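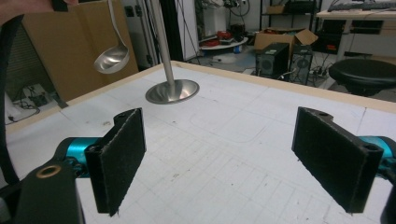
Chapter 3
A Place to Work

My grandmother cooked for nine people in a kitchen you could cross in two steps. I have mentioned her already in the first two chapters, and I'm afraid she'll be back, so you may as well get used to her! She had one drawer, one shelf, a row of nails along the window and a table that did duty for rolling dough, doing homework and paying the bills. Supper was on time every evening of my childhood. I have since worked in kitchens twenty times the size where we could not find the colander.

So far in this book we have talked about food: how to choose it, how to keep it, and what heat does to it. Now we need to turn to the room where all of this happens, and I want to spend a good long while on it. Students tend to rush this chapter. They want to get on to sauces (Chapter 4, and I promise it's a good one), and cupboards seem dull by comparison. But a cook in a muddled kitchen gets tired, and a tired cook burns the onions, and then gets cross with the recipe.

The three jobs of a kitchen

Nearly everything we do while cooking belongs to one of 3 jobs. We store, we prepare and we cook. (Washing up is a job too, of course, and it has a chapter to itself later on.) Each job needs its own space, even if that space is only the end of a counter, and the things used for a job should live close to where the job is done. Knives belong near the cutting board. Lids belong near the pots, though in most homes I visit they seem to live wherever they fell.

When Hala Zein was teaching the evening course at Batmont, she had her students keep a walking diary. They cooked one ordinary meal at home, and each time they left the stove they made a pencil mark on a scrap of paper and wrote down what they had gone to get. One young man brought in a sheet with 65 marks on it, for a pot of lentil soup. Most of his trips were for a spoon, the salt or a towel. He moved those things within reach of the stove and tried the same soup again in February, and his second sheet was so short that he thought he'd forgotten to write things down.

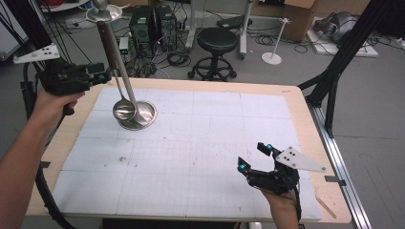 You'll be keeping a walking diary of your own in Activity 3A, and I hope you will be as truthful as he was. Please don't tidy up beforehand. Cook the way you always cook, in the shoes you always wear, and let the paper tell you what it likes.

What deserves a place within reach

The diary will show you which tools you reach for without thinking. For most people it's a short list: a spoon or two, a spatula, a ladle, one good knife. These have earned the best spots in the room, which means somewhere between your hip and your eyes, close to where you stand. You might keep them in a jar, on a rail, or on a stand beside the stove. I have used all of these over the years and been fond of each. A jar is cheap and holds plenty, but the tools tangle. A rail keeps them apart but asks you to drill into the wall, and landlords have opinions about that.

Everything else can go farther off. The cherry pitter, the fish kettle and the cake tin shaped like a lamb can all live on the high shelf, where you'll be pleased to see them when their day comes round.

The work surface

Then there is the surface itself. You need somewhere steady to work, at a height that lets your shoulders drop, and wide enough that the bowl doesn't crowd the board. Stand at yours now, if you're reading this at home, and rest your palms flat on it. If your elbows bend a little, the height suits you. If you are stooping, you'll feel it in your back by the time the potatoes are peeled, and Section 3.2 has ways to raise a low table without buying a new one.

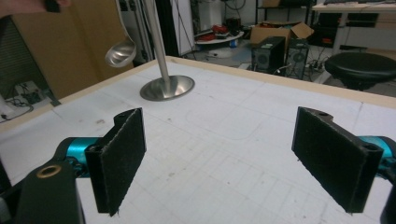 Figure 3.1 A white tabletop.

Color matters a little as well. Pale surfaces show up crumbs and spills, and dark ones hide them until morning. My grandmother's table was scrubbed so often that it had gone the color of oatmeal, with a dip at one end where three generations had kneaded bread. We begin the next section with tables like hers, and with how to clean and care for wood.

Contact Jalali Learning | © Jalali, all rights reserved | Page updated 24/09/2025 | Back to top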